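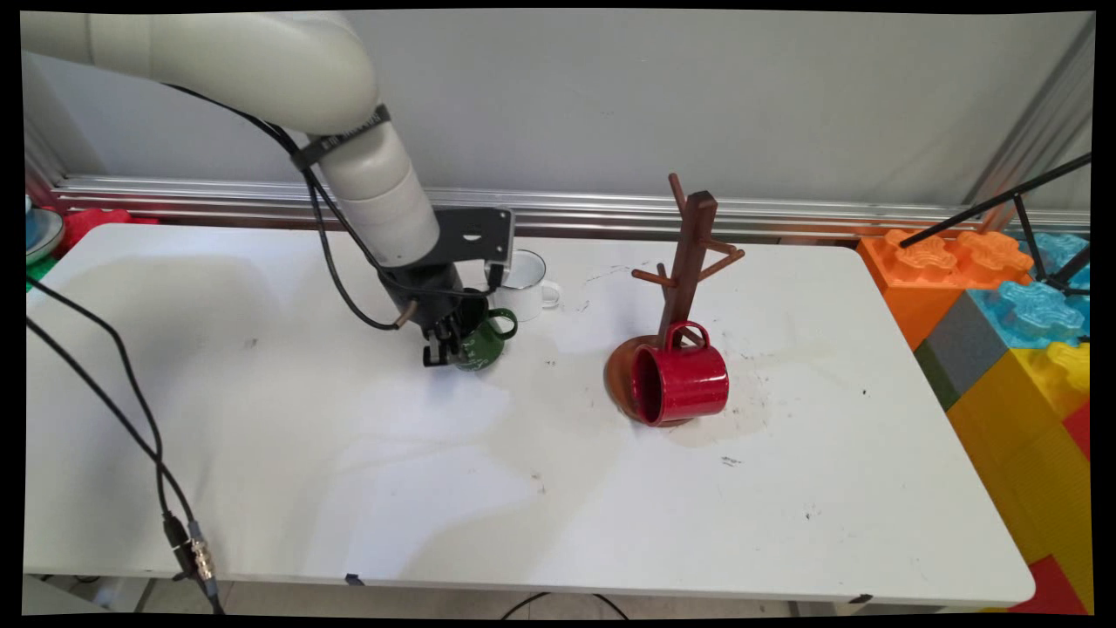
Nghĩa Đặng thinks a mug tree is a waste of counter space and that anybody with a cabinet should use the cabinet. That was the first comment under my last kitchen post, and I've been arguing with it in my head ever since (usually while making coffee).

Because I do have a cabinet! It's the one over the stove, it has the plates in it, and the only way I ever fit mugs in there was to stack them. Enamel mugs do not like being stacked. They stick together, you twist, and then one day there's a little black chip on the rim and you have only yourself to blame. I lost a perfectly good Grestier that way and I'm still a bit sore about it.

So, the mug tree stays. Dark brown wood, four pegs, round base, nothing fancy. And the enamel mugs are the ones I'd hang on it – red, dark green, and the white with the dark rim, which I love most and therefore hardly ever use.

A few things I've learned. Load the low pegs first, or at least don't put everything on one side, especially if your tree is a light one. My old one came from Skumetti, cost 14 dollars and went over if you looked at it wrong. And please dry the mugs properly before you hang them. I was lazy about this all last September and ended up with water rings on the counter that took me about 90 minutes and a lot of baking soda to get rid of.

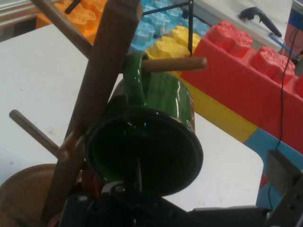 Filed under: Kitchen Stuff, Small Spaces

Now, which way up? My mother keeps hers mouth up, on a shelf, and says a cup should be ready to pour into. I'm an upside-down person. Hang it by the handle, let the open end tip down, and you don't get dust or toast crumbs in the bottom. The green one looks so good like that too, all shiny on the outside and nearly black inside.

Handles matter more than I expected. A nice roomy loop goes over a peg with one hand while you're holding the kettle in the other. The skinny handles on my Sipos cups are a two-handed job every single time, so those went back in the cabinet with the plates. There you go, Nghĩa, the cabinet got something.

Next week I want to get into tea towels, and whether the Trarna ones are worth ironing. I have opinions.

Home | Kitchen | Tidying | Recipes | About Me

Contact me | © All rights reserved | Back to top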